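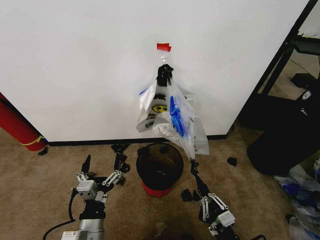
10/18/25

Up late, writing this quick before I forget it all. Gradora trial, second morning. They want a yes or no from me on the two-arm kit and I keep going back and forth.

The job is tidying. Carrier bags on the wall hook, scraps off the carpet. Sounds like nothing. Try doing it with no fingertips. I put tidying on the list because the brochure says "household and back-room tasks" and nothing in the brochure is as floppy as a carrier bag. They did boxes and bottles in the demo at Gornness, all very smooth, all very stiff things. I said fine, now bags.

Set-up better than I feared. Kit came on 2 pallets, the manual is 35 pages and at least ten of those are warnings. Calibration wants a quiet floor and a lot of patience. Tea went cold twice. The arms themselves I like. Rounded, no sharp corners to catch a sleeve on, and the joints don't whine like the Tesureck ones did in the spring. Those I could hear from the car park.

Red tape over the hook was my idea, so I could find the thing on the screen. White wall, pale hook, hopeless otherwise. Put it on crooked. Left it.

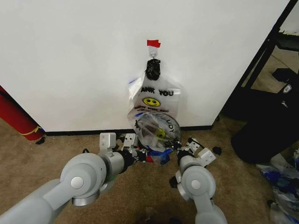 Where was I. Price. 1,532 a month with the service plan, and without the service plan they don't really want to talk to you. Support is by phone and the phone is good, I'll give them that, someone picked up both times and knew what a wrist fault was. But the plan leaves out finger pads, and pads are what's going to wear. Asked for a price on pads. Still waiting. Must chase.

Notes on the grip, for the report:

Thin plastic. It can pinch an edge, fine. Knowing that it has pinched only one layer and not three is another matter, I couldn't tell from the read-out either. Need a better number there, or any number.

Small scraps on carpet. Slow. Low pile helps, would not like to try it on a rug. Coming down at an angle looks a lot more sensible than straight down, change that in the settings tomorow.

Two arms together. Best part of the whole package. One up, one low, and they keep out of each other's way without me nannying them. Sang's kit is cheaper but it's one arm and you end up being the other arm yourself, which rather defeats the point.

Rang Sang all the same, to be fair to them. Quote came back in 14 minutes, must be a slow week over there. No pads included in that one either.
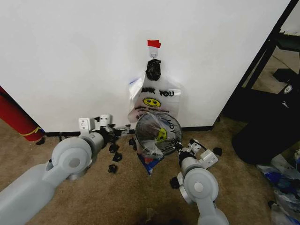 Sang reckon I'm judging the whole thing on the worst job in the building. Bags are a party trick, they said, and if I bought on bags I'd buy wrong, whoever I bought from. Look at cups, trays, doors, the stuff it would do all day. And they wouldn't promise bags on their own kit, not in writing. Which I respected, a bit.

Maybe. But we have a lot of bags. There's a heap of them by the desk end as it is. And the worst job is the one I'd pay to be rid of, cups I can do myself.

Asked Gradora the same thing, would they put bags in writing. Long pause. "With supervision." So who's supervising, me? At that money?

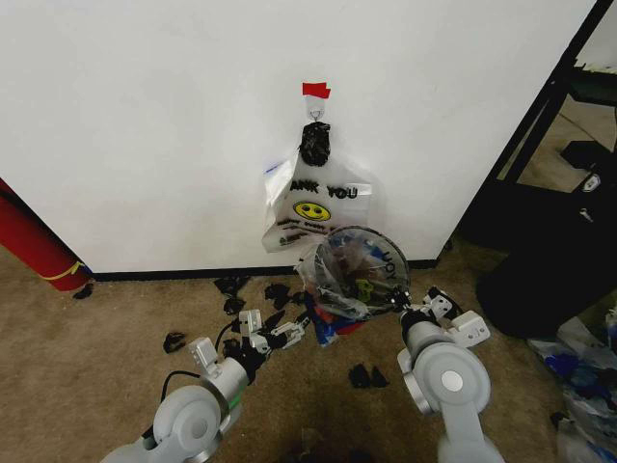
Other things to put down before bed. The cable on the left arm wants a clip, it wanders. Not a big fault but on a kit at this price I shouldn't be the one buying clips. The stop button is where you'd want it, big, easy to slap. Software update asked for a restart right when I'd got everything lined up, swore at it. There must be a setting to put that off. Page 20-something?

Also the contract. Notice period is too long and it renews by itself in October, so if I sign now I'm thinking about it all over again this time next year. Ask for a shorter one. They'll say no, ask anyway.

Leaning yes on the arms, no on the plan as it stands. Can't have one without the othr, so that's not an answer. Will do trays and doors tomorrow as told, then bags again last thing, with the new angle. Ring about pads first. Buy clips. Bed.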